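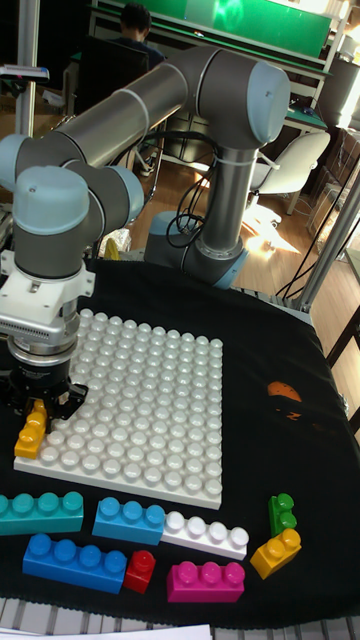

노란 블록을 흰 판 모서리에 대고 있는 로봇 팔. 한참을 이 앞에 서 있었다.

지난주에 드디어 Skeldale 오픈 랩에 다녀왔다! 신청은 진작 해 놓고 계속 일정이 꼬여서 두 번이나 미뤘는데(담당자분 죄송합니다...) 이번에는 아침부터 마음먹고 나갔다. 역에서 버스로 29분. 내려서 또 언덕을 올라가야 하는데, 안내 메일에 "도보 가능"이라고만 적혀 있어서 구두 신고 간 나는 조금 울었다.

도착하니까 Hülya Aksoy 님이 문 앞까지 나와 계셨다. 이름을 어떻게 불러야 할지 몰라서 버스에서 내내 발음을 검색했는데, 막상 만나니까 "휠랴라고 부르세요" 하고 한국말로 먼저 인사를 해 주셔서 긴장이 확 풀렸다. 여기서 일한 지 5년째라고 하셨고, 커피를 나보다 더 많이 드신다. 내가 있는 동안 계속 컵을 들고 계셨음.

오픈 랩이라고 해서 나는 무대가 있고 음악이 나오고 로봇이 춤추는 그런 걸 상상했는데 분위기가 전혀 달랐다. 그냥 평소에 일하는 방을 열어 놓고, 궁금한 사람은 와서 옆에서 보라는 식이다. 진행 순서표도 없고 의자도 알아서 끌어다 앉으면 된다. 처음엔 좀 뻘쭘했는데 조금 지나니까 이게 훨씬 좋더라. 질문하고 싶을 때 바로 물어볼 수 있으니까.

제일 오래 본 건 역시 블록 작업이었다. 검은 천을 깐 테이블 위에 동글동글한 돌기가 줄지어 난 큼직한 흰 판이 있고, 그 앞에 색색의 블록이 흩어져 있다. 자홍색도 있고 하늘색도 있고, 빨간 건 돌기가 하나짜리라 정말 앙증맞다. 어릴 때 동생이랑 싸우면서 갖고 놀던 그 큰 블록이랑 비슷해서 보자마자 손이 근질근질했다. (만지면 안 된다. 물어봤다.)

블록을 판에 끼우는 게 뭐가 어렵나 싶었는데, 휠랴 님 설명을 듣고 생각이 좀 바뀌었다. 사람은 블록을 대충 올려놓고 살살 비비다가 "아, 여기다" 하는 느낌이 오면 누르지 않나. 그 "아, 여기다"를 로봇한테 알려 주는 게 일이라고 한다. 돌기 위에 반쯤 걸친 상태에서 그대로 힘을 주면 블록이 기울거나 판이 밀려 버린다고. 너무 살살 누르면 또 안 끼워지고. 듣고 보니 나도 가구 조립할 때 맨날 그 반쯤 걸친 상태에서 힘부터 주다가 망한다. 로봇 욕할 처지가 아니다.

그리고 속도! 생각보다 느리다. 특히 판에 가까워지면 정말 조심조심 내려간다. 옆에 서 있던 아저씨 한 분이 "내가 해도 저것보단 빠르겠네" 하셨는데, 솔직히 나도 속으로 같은 생각을 하고 있었다. 그런데 이상하게 눈을 못 떼겠는 거다. 블록 하나 내려갈 때마다 다들 말이 없어지고, 나는 나도 모르게 숨을 참고 있었다. 한 번은 블록이 비스듬하게 걸렸는데 구경하던 사람들이 다 같이 "아아..." 하고 탄식했다. 무슨 축구 중계인 줄.

기울어져 놓인 블록은 어떻게 집느냐고도 물어봤다. 이건 Birsen Şimşekoğlu 님이 대답해 주셨는데, 내용의 절반은 내가 못 알아들었다. 알아들은 절반만 옮기자면, 블록이 어느 방향으로 누워 있는지 먼저 알아내고 손목을 거기에 맞춰 돌린 다음에 집는다고 한다. 잡는 위치가 조금만 틀어져도 나중에 끼울 때 그대로 문제가 된다고. 노트에 그림까지 그려 주셨는데 집에 와서 다시 보니 화살표밖에 모르겠다. 그래도 그 노트 종이는 기념으로 받아 왔다.

점심은 건물 1층 식당에서 먹었다. 렌틸콩 수프가 맛있었고 빵은 무한 리필이다. 나는 3개 먹었다. 같이 앉은 대학생 둘은 졸업 작품 때문에 왔다는데, 로봇 손가락에 고무를 덧대면 덜 미끄러지는지 아닌지를 두고 밥 먹는 내내 싸웠다. 결론은 안 났고 오후에 휠랴 님한테 가서 물어보겠다고 했는데, 결과를 못 들은 게 지금도 조금 궁금하다.

오후에는 다른 방도 잠깐 구경했지만 결국 다시 블록 테이블로 돌아왔다. 나처럼 문외한인 사람한테는 뭘 하려는 건지 눈에 바로 보이는 게 제일 재미있는 것 같다. 집어서, 옮겨서, 끼운다. 그게 다인데 계속 보게 된다.

혹시 가 보려는 분들을 위해 적어 두자면 입장료는 없고 메일로 미리 신청해야 한다. 사진은 찍어도 되는지 방마다 물어보는 게 좋다. 그리고 제발 운동화 신고 가세요. 언덕 진짜 길어요.

다음 오픈 랩 일정은 아직 안 나왔다고 한다. 나오면 동생도 끌고 갈 생각이다. 블록 얘기를 했더니 벌써 자기가 로봇보다 빨리 끼울 수 있다고 큰소리를 치고 있다.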